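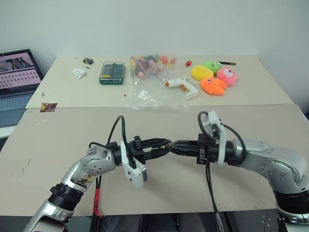
January, open day, notes from the bench. Doors at 10, first group in by ten past. The visitors were from Rovley and Fustden, plus a few walk-ins who had seen the sign downstairs. We ran the two-arm handover first, as agreed, small tan piece passed between the grippers over the middle of the table. It's a good opener. With the fingertips touching like that, people lean in and stop talking. The plush toys and the candy bag stayed on the far table all day and the kids went straight for them, so next time they get their own session at the start.

Handover log: 60 tries over the day, 5 drops. Four of the drops came before noon, with the old grip force setting. I raised it a notch over lunch and had one more at the end of the afternoon, probably my fault, as I had bumped the table. Recalibrated after that. The Namow script still pauses too long between "close" and "release". From the back of the room it looks like a crash, and I had to say "it's waiting" more times than I liked.

Cables: the tall loop on the left arm is fine at demo speed. I would not go faster with it. The one hanging under the right gripper needs a clip before anyone shows this again. Small tie, not tape.

Padlock pick was the second station. Rana build 168, wrist view on the big monitor so the group could see what the gripper sees. I like this one more than the handover — brass and polished steel are hard on the detector, and you can talk about why. Shiny shackle, dull body, soft shadow next to it. With the ceiling lights on full, the box on the monitor jumped between the shackle and the body. With half the lights off it settled down. We left them like that for the last two groups.

Approach height is still a guess. I started high and came down slowly, fingers wide open, and closed only once the lock was well between them. Slow, but it reads well to an audience. 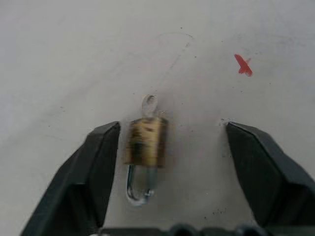 One visitor from Fustden asked why we bother with a padlock at all if the arm can't open it, and said a plain block would show the same thing with less trouble. Fair question. My answer was that a block has no part that swings. The shackle can shift when you lift the body, and the grasp has to put up with that. I could have shown a block next to it for comparison. Put one in the kit.

To do before the next one:
Clip for the right cable.
Shorten the Namow pause, test with both arms.
Wipe down the white surface and get rid of the red X.
Copy the day's logs to the Rovley share, 1666 files, check that they open.
Write the force setting on the card by the keyboard — it was only in my head.

Power off at 4:30.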